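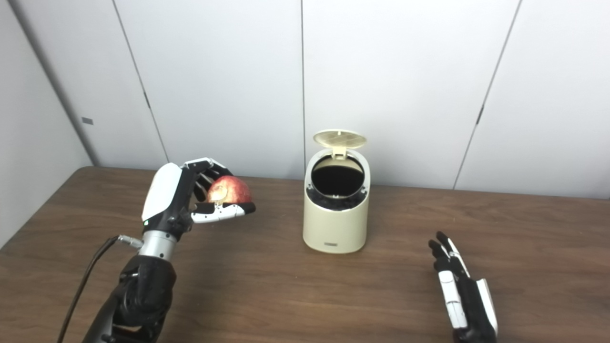
Draltham 技术文档组 · 个人笔记

六月把组内手册的网页版重新排了一遍，主要动的是中文字体和标点。手册一共369页，中英混排，表格多，代码多，正文字体以前完全依赖读者的系统。下面是过程记录，写给以后要接手样式表的人，也写给隔一阵子就会忘光的我自己。

手册的生成流程没有变：Markdown 源文件进 Jidar，吐出静态页，再推到 Fernbridge 那台机器上。Jidar 是组里自己维护的生成器，模板语法很旧，但够用。本文只涉及样式表、字体文件，以及一个叫 Shim 的预处理脚本。

## 起因

Lok-yiu Tai 在 Friday 的例会上贴了两份打印稿，同一页，一份从 Windows 打的，一份从 macOS 打的。断行位置不同，这属于预期之内。问题在于其中一份里“直”“骨”“角”几个字用了日文字形，而且只出现在表格里，正文是正常的。

原因不难查。表格单元格的字体栈和正文不是同一条，是早年有人为了让数字对齐另写的，里面先列了一个西文等宽字体，后面直接跟通用族名。西文字体没有汉字，浏览器转去系统回退，回退时参考元素的语言标记。我们的模板根元素上写的语言是 en，正文容器上又单独写了 zh，表格被模板包在正文容器外面的一个滚动层里，于是继承了 en。浏览器拿到一段标着英语的汉字，只能按系统的语言偏好猜。那台机器的偏好列表里日语排在中文前面。

这个问题有两种改法。一是给所有字体栈补上明确的中文字体名，二是把语言标记改对。两个都做了，但先后有讲究：先改语言标记，确认回退结果正常，再补字体名。反过来做的话，字体名会把标记的错误盖住，下次换字体又会冒出来。

## 语言标记

根元素改为 zh-Hans。原来正文里用的是 zh，也可以，但手册里有一章是繁体的，Lok-yiu 写的，需要标 zh-Hant，那么简体部分也写全比较整齐。zh-CN 这种带地区的写法在旧页面里还有残留，选择器用 `:lang(zh)` 可以一并匹配，用属性选择器去精确匹配就会漏。样式表里以前有几处属性选择器，全部换掉了：

```css
:lang(zh) {
 font-family: var(--body-zh);
 line-break: strict;
}

:lang(en) {
 hyphens: auto;
}
```

英文段落标 en 的好处是断词可以打开。中文段落里夹的单个英文词不单独标记，太碎，收益小。整句的英文引文要标。

判断标准写进了贡献指南：满一个句子就标，不满不标。Ikechukwu Idahosa 认为标题里的英文短语也应该标，理由是读屏软件会切换发音。我试了一下，切换时有停顿，短语前后各顿一下，听起来比不切换还难懂。也可能和语音包有关，我手头只有一套。这一条暂时搁着，没有写死。

## 字体子集

正文选了一款开源宋体，标题和表格用同一家的黑体，两款都带可变字重。完整文件放到网页上不现实，单个字重也有好几兆。常见的做法是按 Unicode 区段切成很多小片，由浏览器按需下载。切片方案适合内容不断变化、字集没有上限的站点。手册不是这种情况：内容有版本，每次发布时全部文字都已知。

所以采用整站取字，切一份子集。步骤：

1. Jidar 生成全部页面。
2. Shim 遍历输出目录，取出文本节点，去重，写成一个字表。
3. 用 fontTools 的 pyftsubset 按字表裁剪，输出 woff2。
4. 文件名带上内容散列，写回样式表。

首次跑完，去重后的汉字是1413个，比我预想的少。手册的用词很窄，翻来覆去就是那些动词。裁出来的宋体将近500 KB，可变轴保留。如果把字重轴固定在常规一档，文件会明显小下去，但标题就得另备一份，合计省得不多，而且维护两份文件更容易出错，没有采用。

裁剪命令如下，参数一项一项说：

```sh
pyftsubset src/body.ttf \
 --text-file=build/charset.txt \
 --layout-features='*' \
 --flavor=woff2 \
 --output-file=build/body.woff2
```

`--layout-features` 必须写。默认保留的特性列表不包含我们需要的全部，`halt`、`palt` 这类和标点宽度有关的特性，不显式要求就可能被裁掉。裁掉以后页面不会报错，字也都在，只是样式表里相关的声明静悄悄地不生效。我在这里耗掉一个下午，一直在查浏览器，最后用 ttx 把 GPOS 表导出来才看到特性列表是短的。

`--text-file` 读的是 UTF-8 文本。字表里要手工补几类字符：全角和半角标点全集、基本拉丁字母全集、数字、常用箭头。哪怕当前页面没有用到某个标点，也要放进去。理由和搜索框有关，见后文。

字表要先做规范化吗？我的结论是不做。NFC 对大部分汉字没有影响，但兼容汉字区的一部分码位会被换成统一汉字区的码位。页面文本如果没有同步规范化，字表和页面就对不上，个别字会掉到回退字体。要么两边都做，要么两边都不做。源文件来源杂，有从 PDF 里复制出来的，里面混着康熙部首区的码位，看上去和普通汉字一样，搜索却搜不到。这类字符应当在源文件里改掉，不应该在发布环节遮掩。Shim 现在遇到部首区的码位直接报错退出，打印文件名和行号。

第一次开启这项检查，报出来的位置集中在附录里。附录的底本是一份扫描件的识别结果，“⼀”“⼈”“⼤”全是部首。Asnakech Degefa 写了一个替换表，处理完之后附录的站内搜索才第一次能用。

## 搜索框

搜索框里的文字由读者输入，不在字表范围内。读者打一个手册里没有的字，那个字会走系统回退，在一行宋体中间冒出一个别的字体的字。解决方法很直接：输入控件不用子集字体，全部使用系统字体栈。

```css
input,
textarea,
select {
 font-family: system-ui, sans-serif;
}
```

搜索结果页会回显关键词，也按同样办法处理，给回显的那一小段加类名，套系统字体。标点则不同，用户输入的标点会出现在结果摘要的拼接处，摘要用的是正文字体，所以前面说标点要保留全集。

评论区已经关了很久，不考虑。

## 标点

中文标点的问题在屏幕上讨论的人多，真正落到样式表里，能控制的项目很有限。手册关心的有四处：连续标点的空白、行首的引号、破折号的连接、中西文之间的间距。

### 连续标点

句号后面紧跟后引号，再跟一个后括号，每个都占一个字宽，视觉上空出一大截。印刷排版里会挤压，通常是把相邻标点各自的半宽空白收掉。CSS 里对应的属性是 `text-spacing-trim`。支持它的浏览器可以直接处理，不支持的忽略声明，版面退回原样，没有副作用。

不支持的浏览器要不要用脚本补？以前的页面上有一段脚本，扫描文本节点，给连续标点包一层元素，再用负边距拉近。这段脚本我删了。删的理由有几条：

- 包元素会打断浏览器对禁则的判断，行首偶尔出现句号。
- 复制文本时，有的编辑器会在元素边界插入空格。
- 长页面上首次布局会跳动一次，带锚点的链接因此落错位置。

锚点那条是读者反馈最多的，删掉脚本后没有人再提。

也试过直接用 `font-feature-settings: "halt"` 对整段正文生效。结果是所有全角标点都变成半宽，逗号后面没有了空隙，长句读起来很挤。这个特性只适合局部使用，例如目录和导航栏，那里标点少，列宽又紧。`chws` 特性是按上下文挤压的，更接近需要的效果，但不是每款字体都带。我们用的这款在发行包里没有，可以用工具后加，加完要重新核对许可证里关于修改和命名的条款。Fasil Alemayehu 把条款读了一遍，认为可以加，但要改字体名。改名牵涉打印模板，这次没有做。

### 引号

手册用弯引号。弯引号在 Unicode 里中西文共用码位，U+201C 和 U+201D，显示成全宽还是比例宽度由字体决定。字体栈里西文字体排在前面时，中文句子里的引号就会取西文字体的字形，窄，贴着字。

常见的处理是在西文字体的声明里用 `unicode-range` 排除引号。写法：

```css
@font-face {
 font-family: "Body Latin";
 src: url("/f/latin.woff2") format("woff2");
 unicode-range: U+0020-007E, U+00A0-00FF;
}
```

范围里没有一般标点区，引号、省略号、破折号自然落到后面的中文字体上。代价是英文句子里的引号和撇号也变宽了。撇号的码位是 U+2019，和中文单引号的右半边相同，it’s 中间会裂开一个大口子。所以需要给英文内容另立一条字体栈，用不带限制的版本，由 `:lang(en)` 选中。这也是前面坚持整句标记语言的另一个原因。

中文段落里夹着的单个英文词如果带撇号，仍然会裂。贡献指南里要求这类地方使用直撇号 U+0027。不漂亮，但稳定。Shim 会检查前后都是拉丁字母的 U+2019，如果所在元素的语言是中文，给出警告，不中断。

有人问过为什么不改用直角引号。直角引号码位独立，宽度没有歧义，工程上确实省事。但手册有打印版，打印版遵循的规范要求弯引号，网页和打印版用同一份源文件，不想在中间加转换。繁体那一章用的是直角引号，保持原样。

### 破折号

两个 U+2014 连用。能不能连成一条线，取决于字体有没有做连接处理，以及两个字符有没有被断到两行。断行由 `line-break: strict` 约束，实测在正文里够用。连接问题出在字体回退：如果前一条说的范围写错，破折号取到西文字体，中间就会有缝，高度也偏低。

源文件里还发现过 U+2500（制表符横线）和 U+2015 冒充破折号的情况，肉眼分辨不出。Shim 一并检查，U+2015 自动替换，U+2500 只警告，因为代码块里的目录树要用它。

### 中西文间距

手册的源文件历来在中文和英文之间打一个空格，编辑们已经养成习惯。`text-autospace` 能自动加间距，宽度比一个空格小，效果更好，但两者叠加的规则需要弄清楚。按规范，已经有空格的地方不再另加间距，所以有空格的位置保持原宽，漏打空格的位置由浏览器补上窄的间距。同一段里会出现两种宽度。

要统一，只能把源文件里的空格全部删掉，或者全部补齐。删的问题是纯文本阅读受影响，组里不少人直接在编辑器里看源文件。补的问题是脚本判断不准，文件路径、型号、带单位的数字都有例外。最后的决定是不动源文件，也不开自动间距，显式关掉：

```css
:root {
 text-autospace: no-autospace;
}
```

显式写出来是为了防止浏览器改变初始值后版面跟着变。两年后如果有人想打开它，搜这个属性名就能找到这里。

## 行高与表格

正文行高定为字号的 1.75 倍，表格 1.5 倍。这两个值沿用旧样式，没有重新论证。字号由读者设置决定，样式里只写相对单位。

正文宽度用 `ic` 单位写，以“水”字的宽度为一个单位，一行定三十八字。用 `em` 在大多数情况下结果一样，遇到非全宽设计的字体会有偏差。我们的字体是标准全宽，用哪个都行，写 `ic` 是为了让读代码的人知道这个数字的含义。

行尾对齐方式反复过一次。两端对齐在中文段落里效果好，夹了长路径和函数名以后，字距会被拉得很开。改成左对齐，右边缘参差，但字距均匀。打印版仍然两端对齐，打印版有人工校对，能逐处调整断行。

表格里的数字用 `font-variant-numeric: tabular-nums`，数字字形来自西文字体，子集化时同样要保留 `tnum` 特性。早年单独写的那条等宽字体栈就此删除。删完以后，参数表里有几列变窄，表头折成两行，“最大允许值”折成“最大允许”和孤零零一个“值”。给表头加了 `word-break: keep-all`，中文之间不再断开，列宽由表头撑住。手机上因此要横向滚动，可以接受，原来也要滚。

## 加载

字体声明使用 `font-display: swap`。先用系统字体显示，字体到达后替换。替换会引起重排，但中文字符基本都是全宽，换字体前后行数变化很小，主要变化来自夹杂的西文。给西文回退字体设置了 `size-adjust`，数值靠对照着试，试到换字前后同一段的断行一致为止。没有找到通用的计算方法，换西文字体时要重试。

正文宋体做了预加载，黑体没有。两个都预加载时，在慢速连接下会和样式表抢带宽，首屏反而晚。预加载的链接要带 crossorigin，同源也要带，不带的话浏览器会下载两次，网络面板里能看到两条相同的请求。

缓存头设为长期不变，依靠文件名散列更新。这里有一个后果：只要任何一页新增了一个字表以外的字，整个子集文件的散列就变，读者要重新下载全部。Ayana Belay 提议把字表固定下来，从通用规范汉字表的一级字出发，再加上手册特有的字，这样日常修订很少触发变化。试裁了一次，体积涨得太多，没有采用。折中的做法是字表只增不减：Shim 读取上一版字表，合并当前页面的字，删掉的字保留到大版本才清理。小修订大多不引入新字，文件名可以连续几版不变。

## 校验

发布前跑的检查都在 Shim 里，按顺序：

- 源文件不含部首区码位。
- 中文元素内没有两侧为拉丁字母的弯撇号（警告）。
- 破折号码位正确，成对出现。
- 每一页用到的字符都在子集的 cmap 里。
- 子集字体含有 `halt`、`palt`、`tnum`，缺一项就退出。

第四项最有用。它读的是裁剪后的字体文件，不读字表，因此源字体本身缺字也能查出来。首次运行查到一个地名用字，源字体里没有，以前一直靠回退显示。该字保留回退，登记在例外清单里，清单每个条目写明页面路径。

例外清单目前是纯文本，一行一个码位，井号后面写说明。不支持通配。

人工检查只看固定的四页：一页纯正文，一页参数表，一页中英对照，繁体章首页。在 Windows、macOS、Android 上各看一遍，打印成 PDF 再看一遍。PDF 里要确认字体嵌入正常，并且从 PDF 复制出来的汉字码位没有变。macOS 的预览程序复制时曾经给出过部首区的字符，附录的问题说不定就是这么传进来的，没有再往下查。

## 没有做的

竖排。没有需求。

注音。繁体章有两处想用，暂时写在括号里。Jidar 的解析器不认识任何注音语法，要改就得改解析器。

暗色模式下的字重。可变字体有条件做，深底浅字看起来偏粗，把字重轴调低一点即可。样式写好了，放在分支上，等 Lok-yiu 在她的显示器上看过再合并。

`text-wrap: pretty` 在标题上试过，长标题的末行不再只剩一个字，段落没有开。`balance` 对中文标题也有效，但会把“配置文件的加载顺序”断在“的”后面，词的边界它并不知道。标题太长的，直接改标题。

旧字体文件仍留在服务器的 `/f/old/` 下面，缓存过旧样式表的读者还会请求它们。等日志里没有请求了再删，删之前先在群里问一声 Fasil，他的离线镜像脚本里写死了其中一个路径。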